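Breton tops: sizing, shrinking and is Salleo worth the money?

puslow_pete
Posted Dec 8, 2021
Right, I need a new stripy top. Mine has gone at both elbows and I've been eyeing up the Salleo one, but it's double the price of the Osta and I can't work out what you get for it. Anyone got both?

kakakhel
I've got both (don't tell my other half!). The Salleo is heavier cotton and hangs better, but the neck is wide and I'm forever hitching it up. The Osta is thinner and I wear it far more, so make of that what you will.

threadbare7
Osta all the way. Had mine 4 years, washed it to death, still navy.

If you're after the look, you want the dark one with the skinny stripes, not the cream with fat ones. Much kinder to gravy.
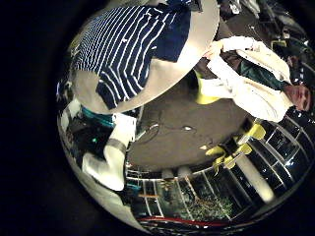 Navy with thin white stripes, my favourite sort

mrs_bobbin
Sorry but I can't agree about the Osta. I bought 2 in June and both came up short in the body after a 40 wash. Label says 40! I sent them back and got a very sniffy email.

threadbare7
Did you tumble dry them though?

mrs_bobbin
No I did not. Line dried, same as everything else.

kakakhel
Mine shrank a bit too, to be fair. I go up a size now and pull it into shape while it's damp. Cold wash, inside out, job done.

puslow_pete
Hmm. So the cheap one shrinks and the dear one falls off your shoulders, great. Has anyone tried the Salleo with the buttons on the shoulder? Wondering if that sorts the neck out.

kakakhel
Not tried it, but they had it in the shop last time I was in. Go and have a feel of it before you order, the buttons looked a bit scratchy to me.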